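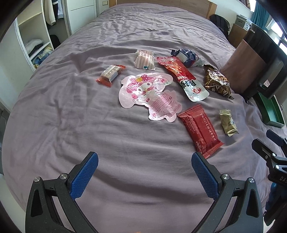
켈리 퍼니벌은 지난번 메일에서, 분류 작업이 기계로 넘어가도 포장 라인 사람은 한 명도 줄지 않을 거라고 했습니다. 회사 설명회에서 들은 그대로라고 합니다. 저는 그 설명회에 두 번 다 들어갔는데, 제가 들은 말은 "당분간"이었습니다.

인쇄하기 | 이메일로 보내기

2020년 3월 13일
보낸 사람: 히데아키 이와사키
제목: Re: Re: 틸컴 낱개 과자 분류 자동화 건

켈리 님 메일 중에서 인용합니다.

> 베담 쪽은 이미 도입했고 다들 잘 적응했다고 들었어요.
> 사람이 집게로 과자 봉지를 집어서 쟁반에 옮기는 걸 기록해 두면
> 크레이머 장비가 그걸 배운다는 거잖아요. 우리는 힘든 반복 작업에서
> 빠지고 검수로 올라가는 거고요. 나쁠 게 있나요?

검수로 "올라간다"는 표현부터 걸립니다. 지금 라인에 17명이 있는데 새 배치표에서 검수 자리는 6개입니다. 나머지가 어디로 가는지는 적혀 있지 않습니다. 물어봤더니 올턴 창고에 자리가 날 수도 있다는 대답이었고, 올턴까지 버스가 하루에 몇 번 다니는지는 다들 아실 겁니다.
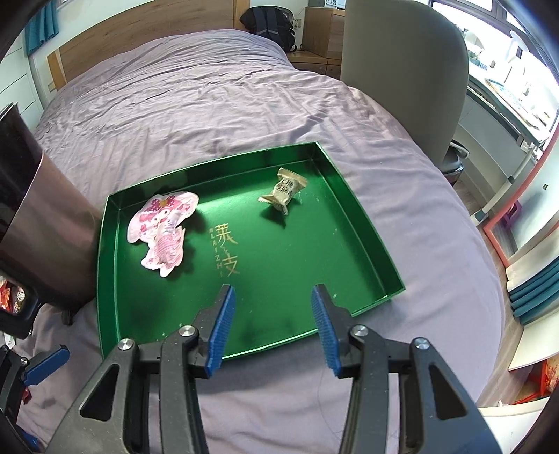 그러면 기록 작업에는 수당이 붙나요? 지금 안내문대로라면 한 사람이 3000회를 채워야 하고, 수당 항목은 빈칸입니다.

저는 이 부분이 제일 이상합니다. 손에 익은 사람일수록 기록을 많이 맡게 되고, 그 기록이 쌓일수록 그 사람 자리가 애매해집니다. 비닐 봉지는 모서리를 잡으면 미끄러지고, 양 끝을 비튼 사탕은 몸통을 잡아야 한다는 것, 이런 건 설명서에 없고 우리가 몇 년 하면서 안 겁니다. 그걸 넘겨주는데 "교육 참여"로만 처리하는 게 맞는지 모르겠습니다.

성능 얘기도 그렇습니다. 설명회 영상에서는 봉지 간격이 넉넉했습니다. 실제 라인에서는 포장지가 겹치고 구겨진 채로 내려옵니다. 그때 누가 멈추고 누가 다시 돌리는지 물었더니 "현장 담당자"라고만 했습니다. 결국 우리라는 뜻으로 들렸습니다. 기계가 놓친 것까지 치우면서 사람은 줄어든 상태로요.

기계 자체를 반대하는 건 아닙니다. 손목 때문에 쉬어 본 사람으로서 집는 일이 줄어드는 건 반갑습니다. 다만 7월 가동 전에 3가지는 문서로 받고 싶습니다. 배치에서 빠지는 사람의 근무지, 기록 시간에 대한 수당, 그리고 장비가 멈췄을 때의 책임 범위입니다.

켈리 님, 베담 쪽에서 잘 적응했다는 얘기는 누구한테 들으신 건지 알려 주시면 제가 직접 연락해 보겠습니다. 관리직 말고 라인에 있는 분이면 좋겠습니다.

이와사키 드림

인쇄하기 | 이메일로 보내기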